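From: Ihor Mykhailiuk
To: arm-users list
Subject: Re: [arm-users] gripper drifts to one side after a few hours

Hello all,

Sorry for the slow answer, I wanted to try the things on our own cell before I wrote. I quote the earlier message in parts and reply under each part.

> We have one arm bolted to a bench and it repeats a small
> set of pick and place tasks with kitchen things. In the
> morning it is fine. By the afternoon the gripper comes
> down a few millimetres to the left of where it should,
> always the same side. We re-teach the points, next morning
> they are wrong to the other side. Has anybody on the list
> seen this? The supplier says to recalibrate, we did it
> three times already.

Yes, we have seen exactly this in Kostau, for almost 24 days before we understood it. In our case the calibration was good all the time. The fault was in two places, the mounting plate and the cable, and each one was hiding the other.

First the plate. Our arm stands on a plate at the edge of the table and the plate is held with bolts. When the cell was built, the bolts were tightened by hand with an ordinary key and then nobody touched them. I put a dial indicator on the table, with the tip against the side of the base, and let the arm swing from one end of its reach to the other. The base moved 0.2 mm, and it did not come all the way back. At the gripper this becomes much more, because the arm is long. So before you teach any point again, please do the same test. It takes ten minutes and you need only the indicator and a magnetic foot. If your table has no steel for the foot, clamp a piece of flat bar to it.

We took the arm off, cleaned both faces, and found a thin layer of old glue under one corner of the plate. After scraping it we put the bolts back in a cross pattern, in two rounds, with a torque wrench. I will not give our torque value here, the table tops are too different. Ask who made yours. We also drew a line with paint marker over every bolt head and onto the plate, and now it is a quick look each morning to see if a line is broken.

> Could it be the camera and not the arm?

It could. I would check it in this order: base, cable, gripper fingers, and the camera last. The simple way to separate them is to run the taught points with the camera switched off. If the drift is still there, leave the camera alone. Ours was still there.

The second thing was the cable, and this was harder to find.
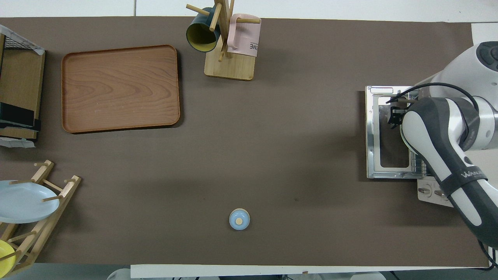 Photo: Ihor Mykhailiuk, Kostau cell, April

The black cable goes in an arc from the upper body of the arm to the gripper. It looks harmless, and in most positions it is. But we had left it a little too short, and when the wrist turned toward the rack corner the arc went tight and pulled on the gripper connector. Over some hours the connector body worked itself loose in its seat and the gripper sat crooked. During the night the arm was parked, we pressed the connector back in without thinking when we cleaned in the morning, and so the error "changed side". I believe this is your riddle also, but of course I cannot promise.

What we did with the cable:

Moved the arm by hand, with the drives off, to the four farthest positions that the program uses, and at each one looked at the arc. If it becomes a straight line anywhere, it is too short.

Gave it 43 mm more length on the gripper side. Too much is also bad, then it hangs down and catches on the pegs of the mug tree. We lost one mug in this way.

Put a soft strap on the upper body so that the pull is taken there and does not reach the connector. Do not use a hard cable tie, it cuts into the jacket.

Wrote down the date when the cable was changed. I did not do this the first time and I regretted it.

> How do you know that it is really cured and not only
> better for one day?

We use the metal rectangular frame that rests on the table under the gripper. Every morning, and again before we finish, the arm goes slowly down over it to one taught point, and we measure the gap to the frame with feeler gauges — very old-fashioned, but it does not depend on any software. The two numbers go in a notebook. After the repair we ran 1000 cycles in this way and the gap stayed within what I can measure. Before the repair we never came past 174 without teaching again.

One warning about this method. The frame must not move itself. If you bump it when you set out the tray and the dishes, your reference is gone and you will look for a fault that does not exist. I marked its corners on the table with a pencil.

> Teketti offers a service visit. Is it worth it?

I don't have experience with Teketti, so I cannot say. We had a visit from Tkachuk when the cell was new and the man was polite and knew his work, but he looked only at the controller log, and a loose plate is not in the log. If you order a visit, ask before if they bring an indicator for the base.

There was also a question off the list about spare fingers. We get ours from Cludmont, they fit without filing. Please check the screws of the fingers at the same time as the plate bolts. Ours were not loose, but one had no washer.

One thing I still don't understand: in the first half hour after switching on, our gap is always a little bigger, and then it settles. I suppose it is the joints getting warm. If somebody on the list has measured this properly, with a temperature on the housing, I would be very glad to see the numbers. For now we let the arm run without load until eight in the morning and only then take the first measurement.

With best regards from Kostau,
Ihor Mykhailiuk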